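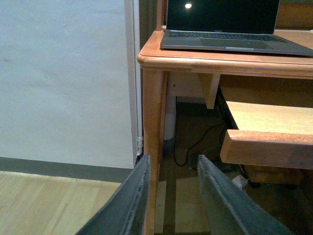

A gripper at a wooden desk with a laptop and a pull-out keyboard tray.

Climov brings robot helpers into its offices, and gives its facilities team a gentler working day

Geraghty, 3 August 2023: Climov, the office services company, has today announced that robot arms are now part of the everyday work of its facilities team at the Laltent building, following a trial that began in June. The arms, supplied and maintained by Idurik, take on the low and awkward jobs at people's desks, the kind that have always meant getting down on hands and knees with a torch between the teeth.

Anyone who has looked after an office will know how much of the work goes on below the tabletop. Cables slip down behind desks, plugs come to rest where only a very small child could reach them comfortably, and there is always a computer case tucked well back in the shadows that somebody needs to get at. Climov's team looks after 2,952 desks across its sites, and bending and kneeling had long been the thing people mentioned first when they were asked what they would like to change about the job.

The robots work with a pair of gripper fingers and a small camera near the wrist, so that the member of staff in charge can see what the gripper sees on a tablet, sitting in a proper chair. That person chooses the job, watches it through and can stop the arm at any moment. Laptops and anything else on the tabletop are left alone unless the person who works there has agreed otherwise — a rule the team asked for early on, and one that Climov was very happy to write into the working instructions.

Eleven members of the facilities team have been trained so far, over 2 days each, and the training was put together with a good deal of help from the people who have done this work by hand for years. They knew which desks have a keyboard tray that catches your head on the way up, and which corners never get enough light, and much of that knowledge has gone straight into how the robots are sent about their rounds.

No jobs have been lost through the change, and none will be. Five of the trained staff have moved into new roles as robot leads, with a pay rise to match, and the others divide their time between the robots and the repairs, room moves and friendly desk-side visits that have always been a part of their week.

"We wanted our colleagues to go home with less of an ache in their knees," said a spokesperson for Climov. "They have been wonderfully patient with us and with the robots, and they have told us very plainly when something wasn't right. We hope they'll carry on doing so."

Climov and Idurik will review the work with staff before any other building is added. Press enquiries should be sent to the Climov press office at Geraghty.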